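Gustside workshop notebook - June, the footbridge deck

Out on the bridge by 7 in the morning and it was a treat to have the whole walkway to look at! 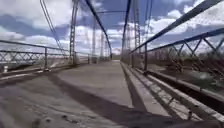 Emrys Skyrme reckons we should leave the concrete alone until the gutter is sorted, and would start with the curb, where the chips are. Fair point, and I've moved the curb up the list.

I do love this deck. The surface is rough and blotchy, light gray into darker gray, with grit and small pebbles lying about on the left, and then farther along it goes smooth and pale in the sun. The steel throws a great slab of shade right across it (lovely for us, terrible for judging color - do the patch samples under cloud).

Curb, right side: weathered and chipped, row of small bolts or fittings along the outer edge at the railing. Want a proper look at each one with the wire brush. Owen mix for the chips, the 50 tub, and keep the Clenddale filler for the gutter.

Sweep first. Stiff broom, then the soft one. Hywel James has both in his van.

Budget line is 700 for the curb, over 4000 if the deck gets done too. I'd happily do the lot - it's such a good piece of concrete to work on.

Still to find: the old railing drawings, sheet 79.

Filed under: Bridges & Walkways, Concrete

Recent entries
Zilombridge steps, second coat
Mixing small batches in warm weather
Wire brushes compared

Contact the workshop | Back to top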